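Mwangi Chege
Thread, 1/9
We are collecting examples for Semar again this month, so I write a little about how the days go. Some people asked me after the February post.

2/9
Semar is our learning system for small table tasks. It learns from people. A person holds a gripper in the hand, does the task, and the camera on the gripper records it. Each recording we call an episode.

3/9
At this moment we have 2182 episodes. After checking, 89 of the newest ones went out. Most were too fast. When I am tired I move fast, I did not know this about myself before.

4/9
The hard part is to be different enough. If I always pick up a thing from the same side, Semar learns this side very well and the other side not at all. Now we keep a paper list: left, right, from above, slow, with a small mistake and then a correction.

5/9
The corrections are my favorite. Leen Shboul had this idea. She asked everybody to miss the object on purpose in some 11 episodes per session, and then to recover calmly. It is harder to act a mistake than to make one.

6/9
About the markers: please clean them. We lost half a morning in the Dultusow room to a fingerprint on a marker cube. The tracking was jumping and we were blaming the software.

7/9
We also change the room. Semaan was trained at one desk only, and it became confused when the desk got a new lamp. So for Semar we go to places with windows, reflections, flowers, all the things which a real room has.

8/9
My wrist advice for new collectors: rest after every 51 episodes, also if you feel fine. Put the elbow close to the body. Say "stop" out loud before you let go of the trigger, then your partner knows it too.

9/9
Next I will write about how we name the files, which is more interesting than it sounds (for me at least). Questions are welcome, I answer in the evening.

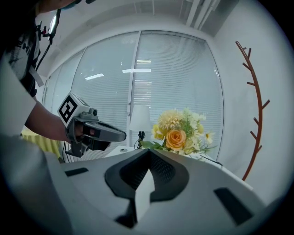
A second gripper with its marker cube, seen from mine. Flowers and lamp on the table behind.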